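We've had the Drukar hand-held gripper pair for 40 shifts now, and I was the one who wrote the purchase objection, so read this with that in mind. The sales sheet promised a station you could set up in seven minutes. Lilian Kirui and I got it under an hour on the third try, and she is faster with a hex key than anyone else I work with.

## Setup

You get two grippers, a charging brick and a card of printed markers. The manual, which seems to have been translated twice, says to "prepare a soft surface." We use a big cloth over the table and leave the wrinkles in. Pull it tight and the fingers skate. Pairing is where the hour goes. Each unit wants to be woken up alone, and if you wake the second one too early they both forget who is left and who is right.
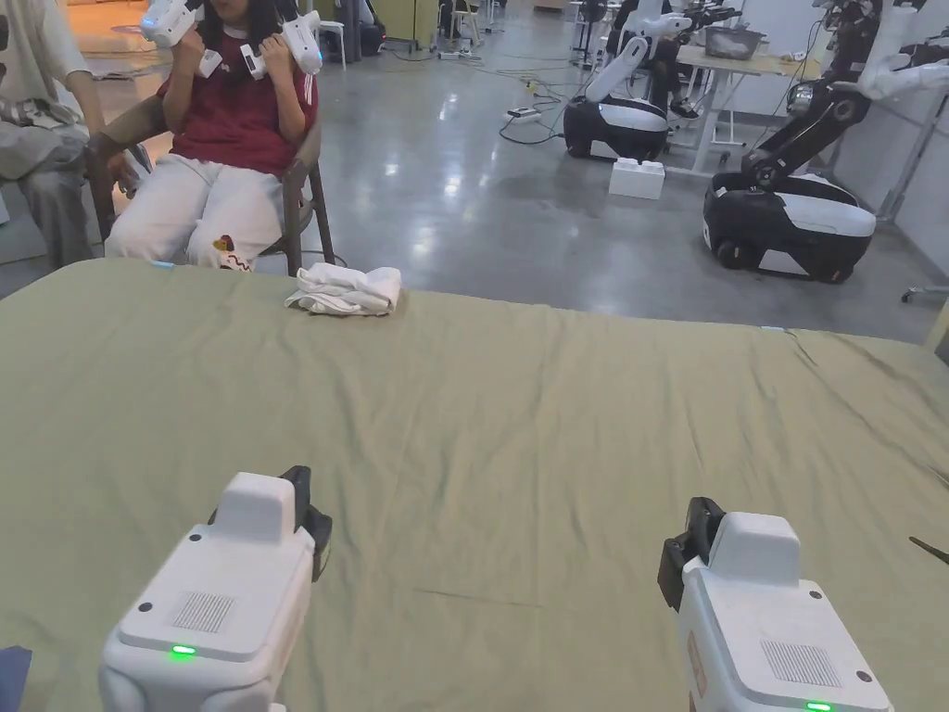
*Both units over the green cloth, green lights on, towel at the back.*

About those lights. Green means powered, and as far as I can tell that's all it means. I've had green on a unit that was logging nothing, and Kadir Baysal lost most of an October morning to the same thing. Check the log itself before you start folding. A second color would have cost them pennies.

## Fingers and screws

The curved black fingers are the best part of the kit, and I say that grudgingly. The shape gets under a hem without bunching it, and the flat grey pads hold thin cotton well enough. The screws are another matter. Drukar says to check them every 4,000 closings. Ours had play in the left finger long before that, and a loose finger closes a hair off center, so you blame the calibration and waste a morning redoing it.

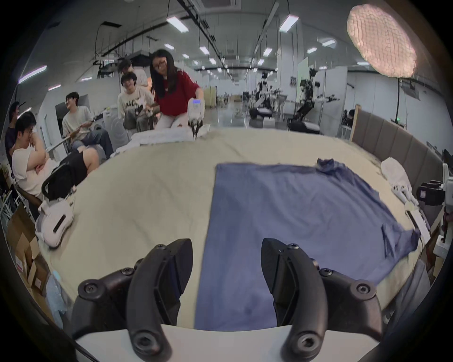 What works for us is a quarter turn check at the start of every shift, joints first and then the base. Don't lean on the key. Güven Oral stripped one of the base screws in our second week, and the spare came from Ebihara, 200 to a bag, no smaller quantity sold. If anybody needs a few, write to me.

Wipe the pads with a barely damp rag. The manual suggests alcohol, but ours got slick after a few rounds of it and we stopped.

## Compared with the Pratness

The Pratness pair we had on loan was heavier and uglier, and it held its zero for some seven shifts at a stretch. The Drukar wants re-zeroing nearly every day. It's easier on the wrists, I'll give it that, and people with small hands much prefer it.

Three stars out of five. I'd buy the fingers again and would like somebody else's firmware.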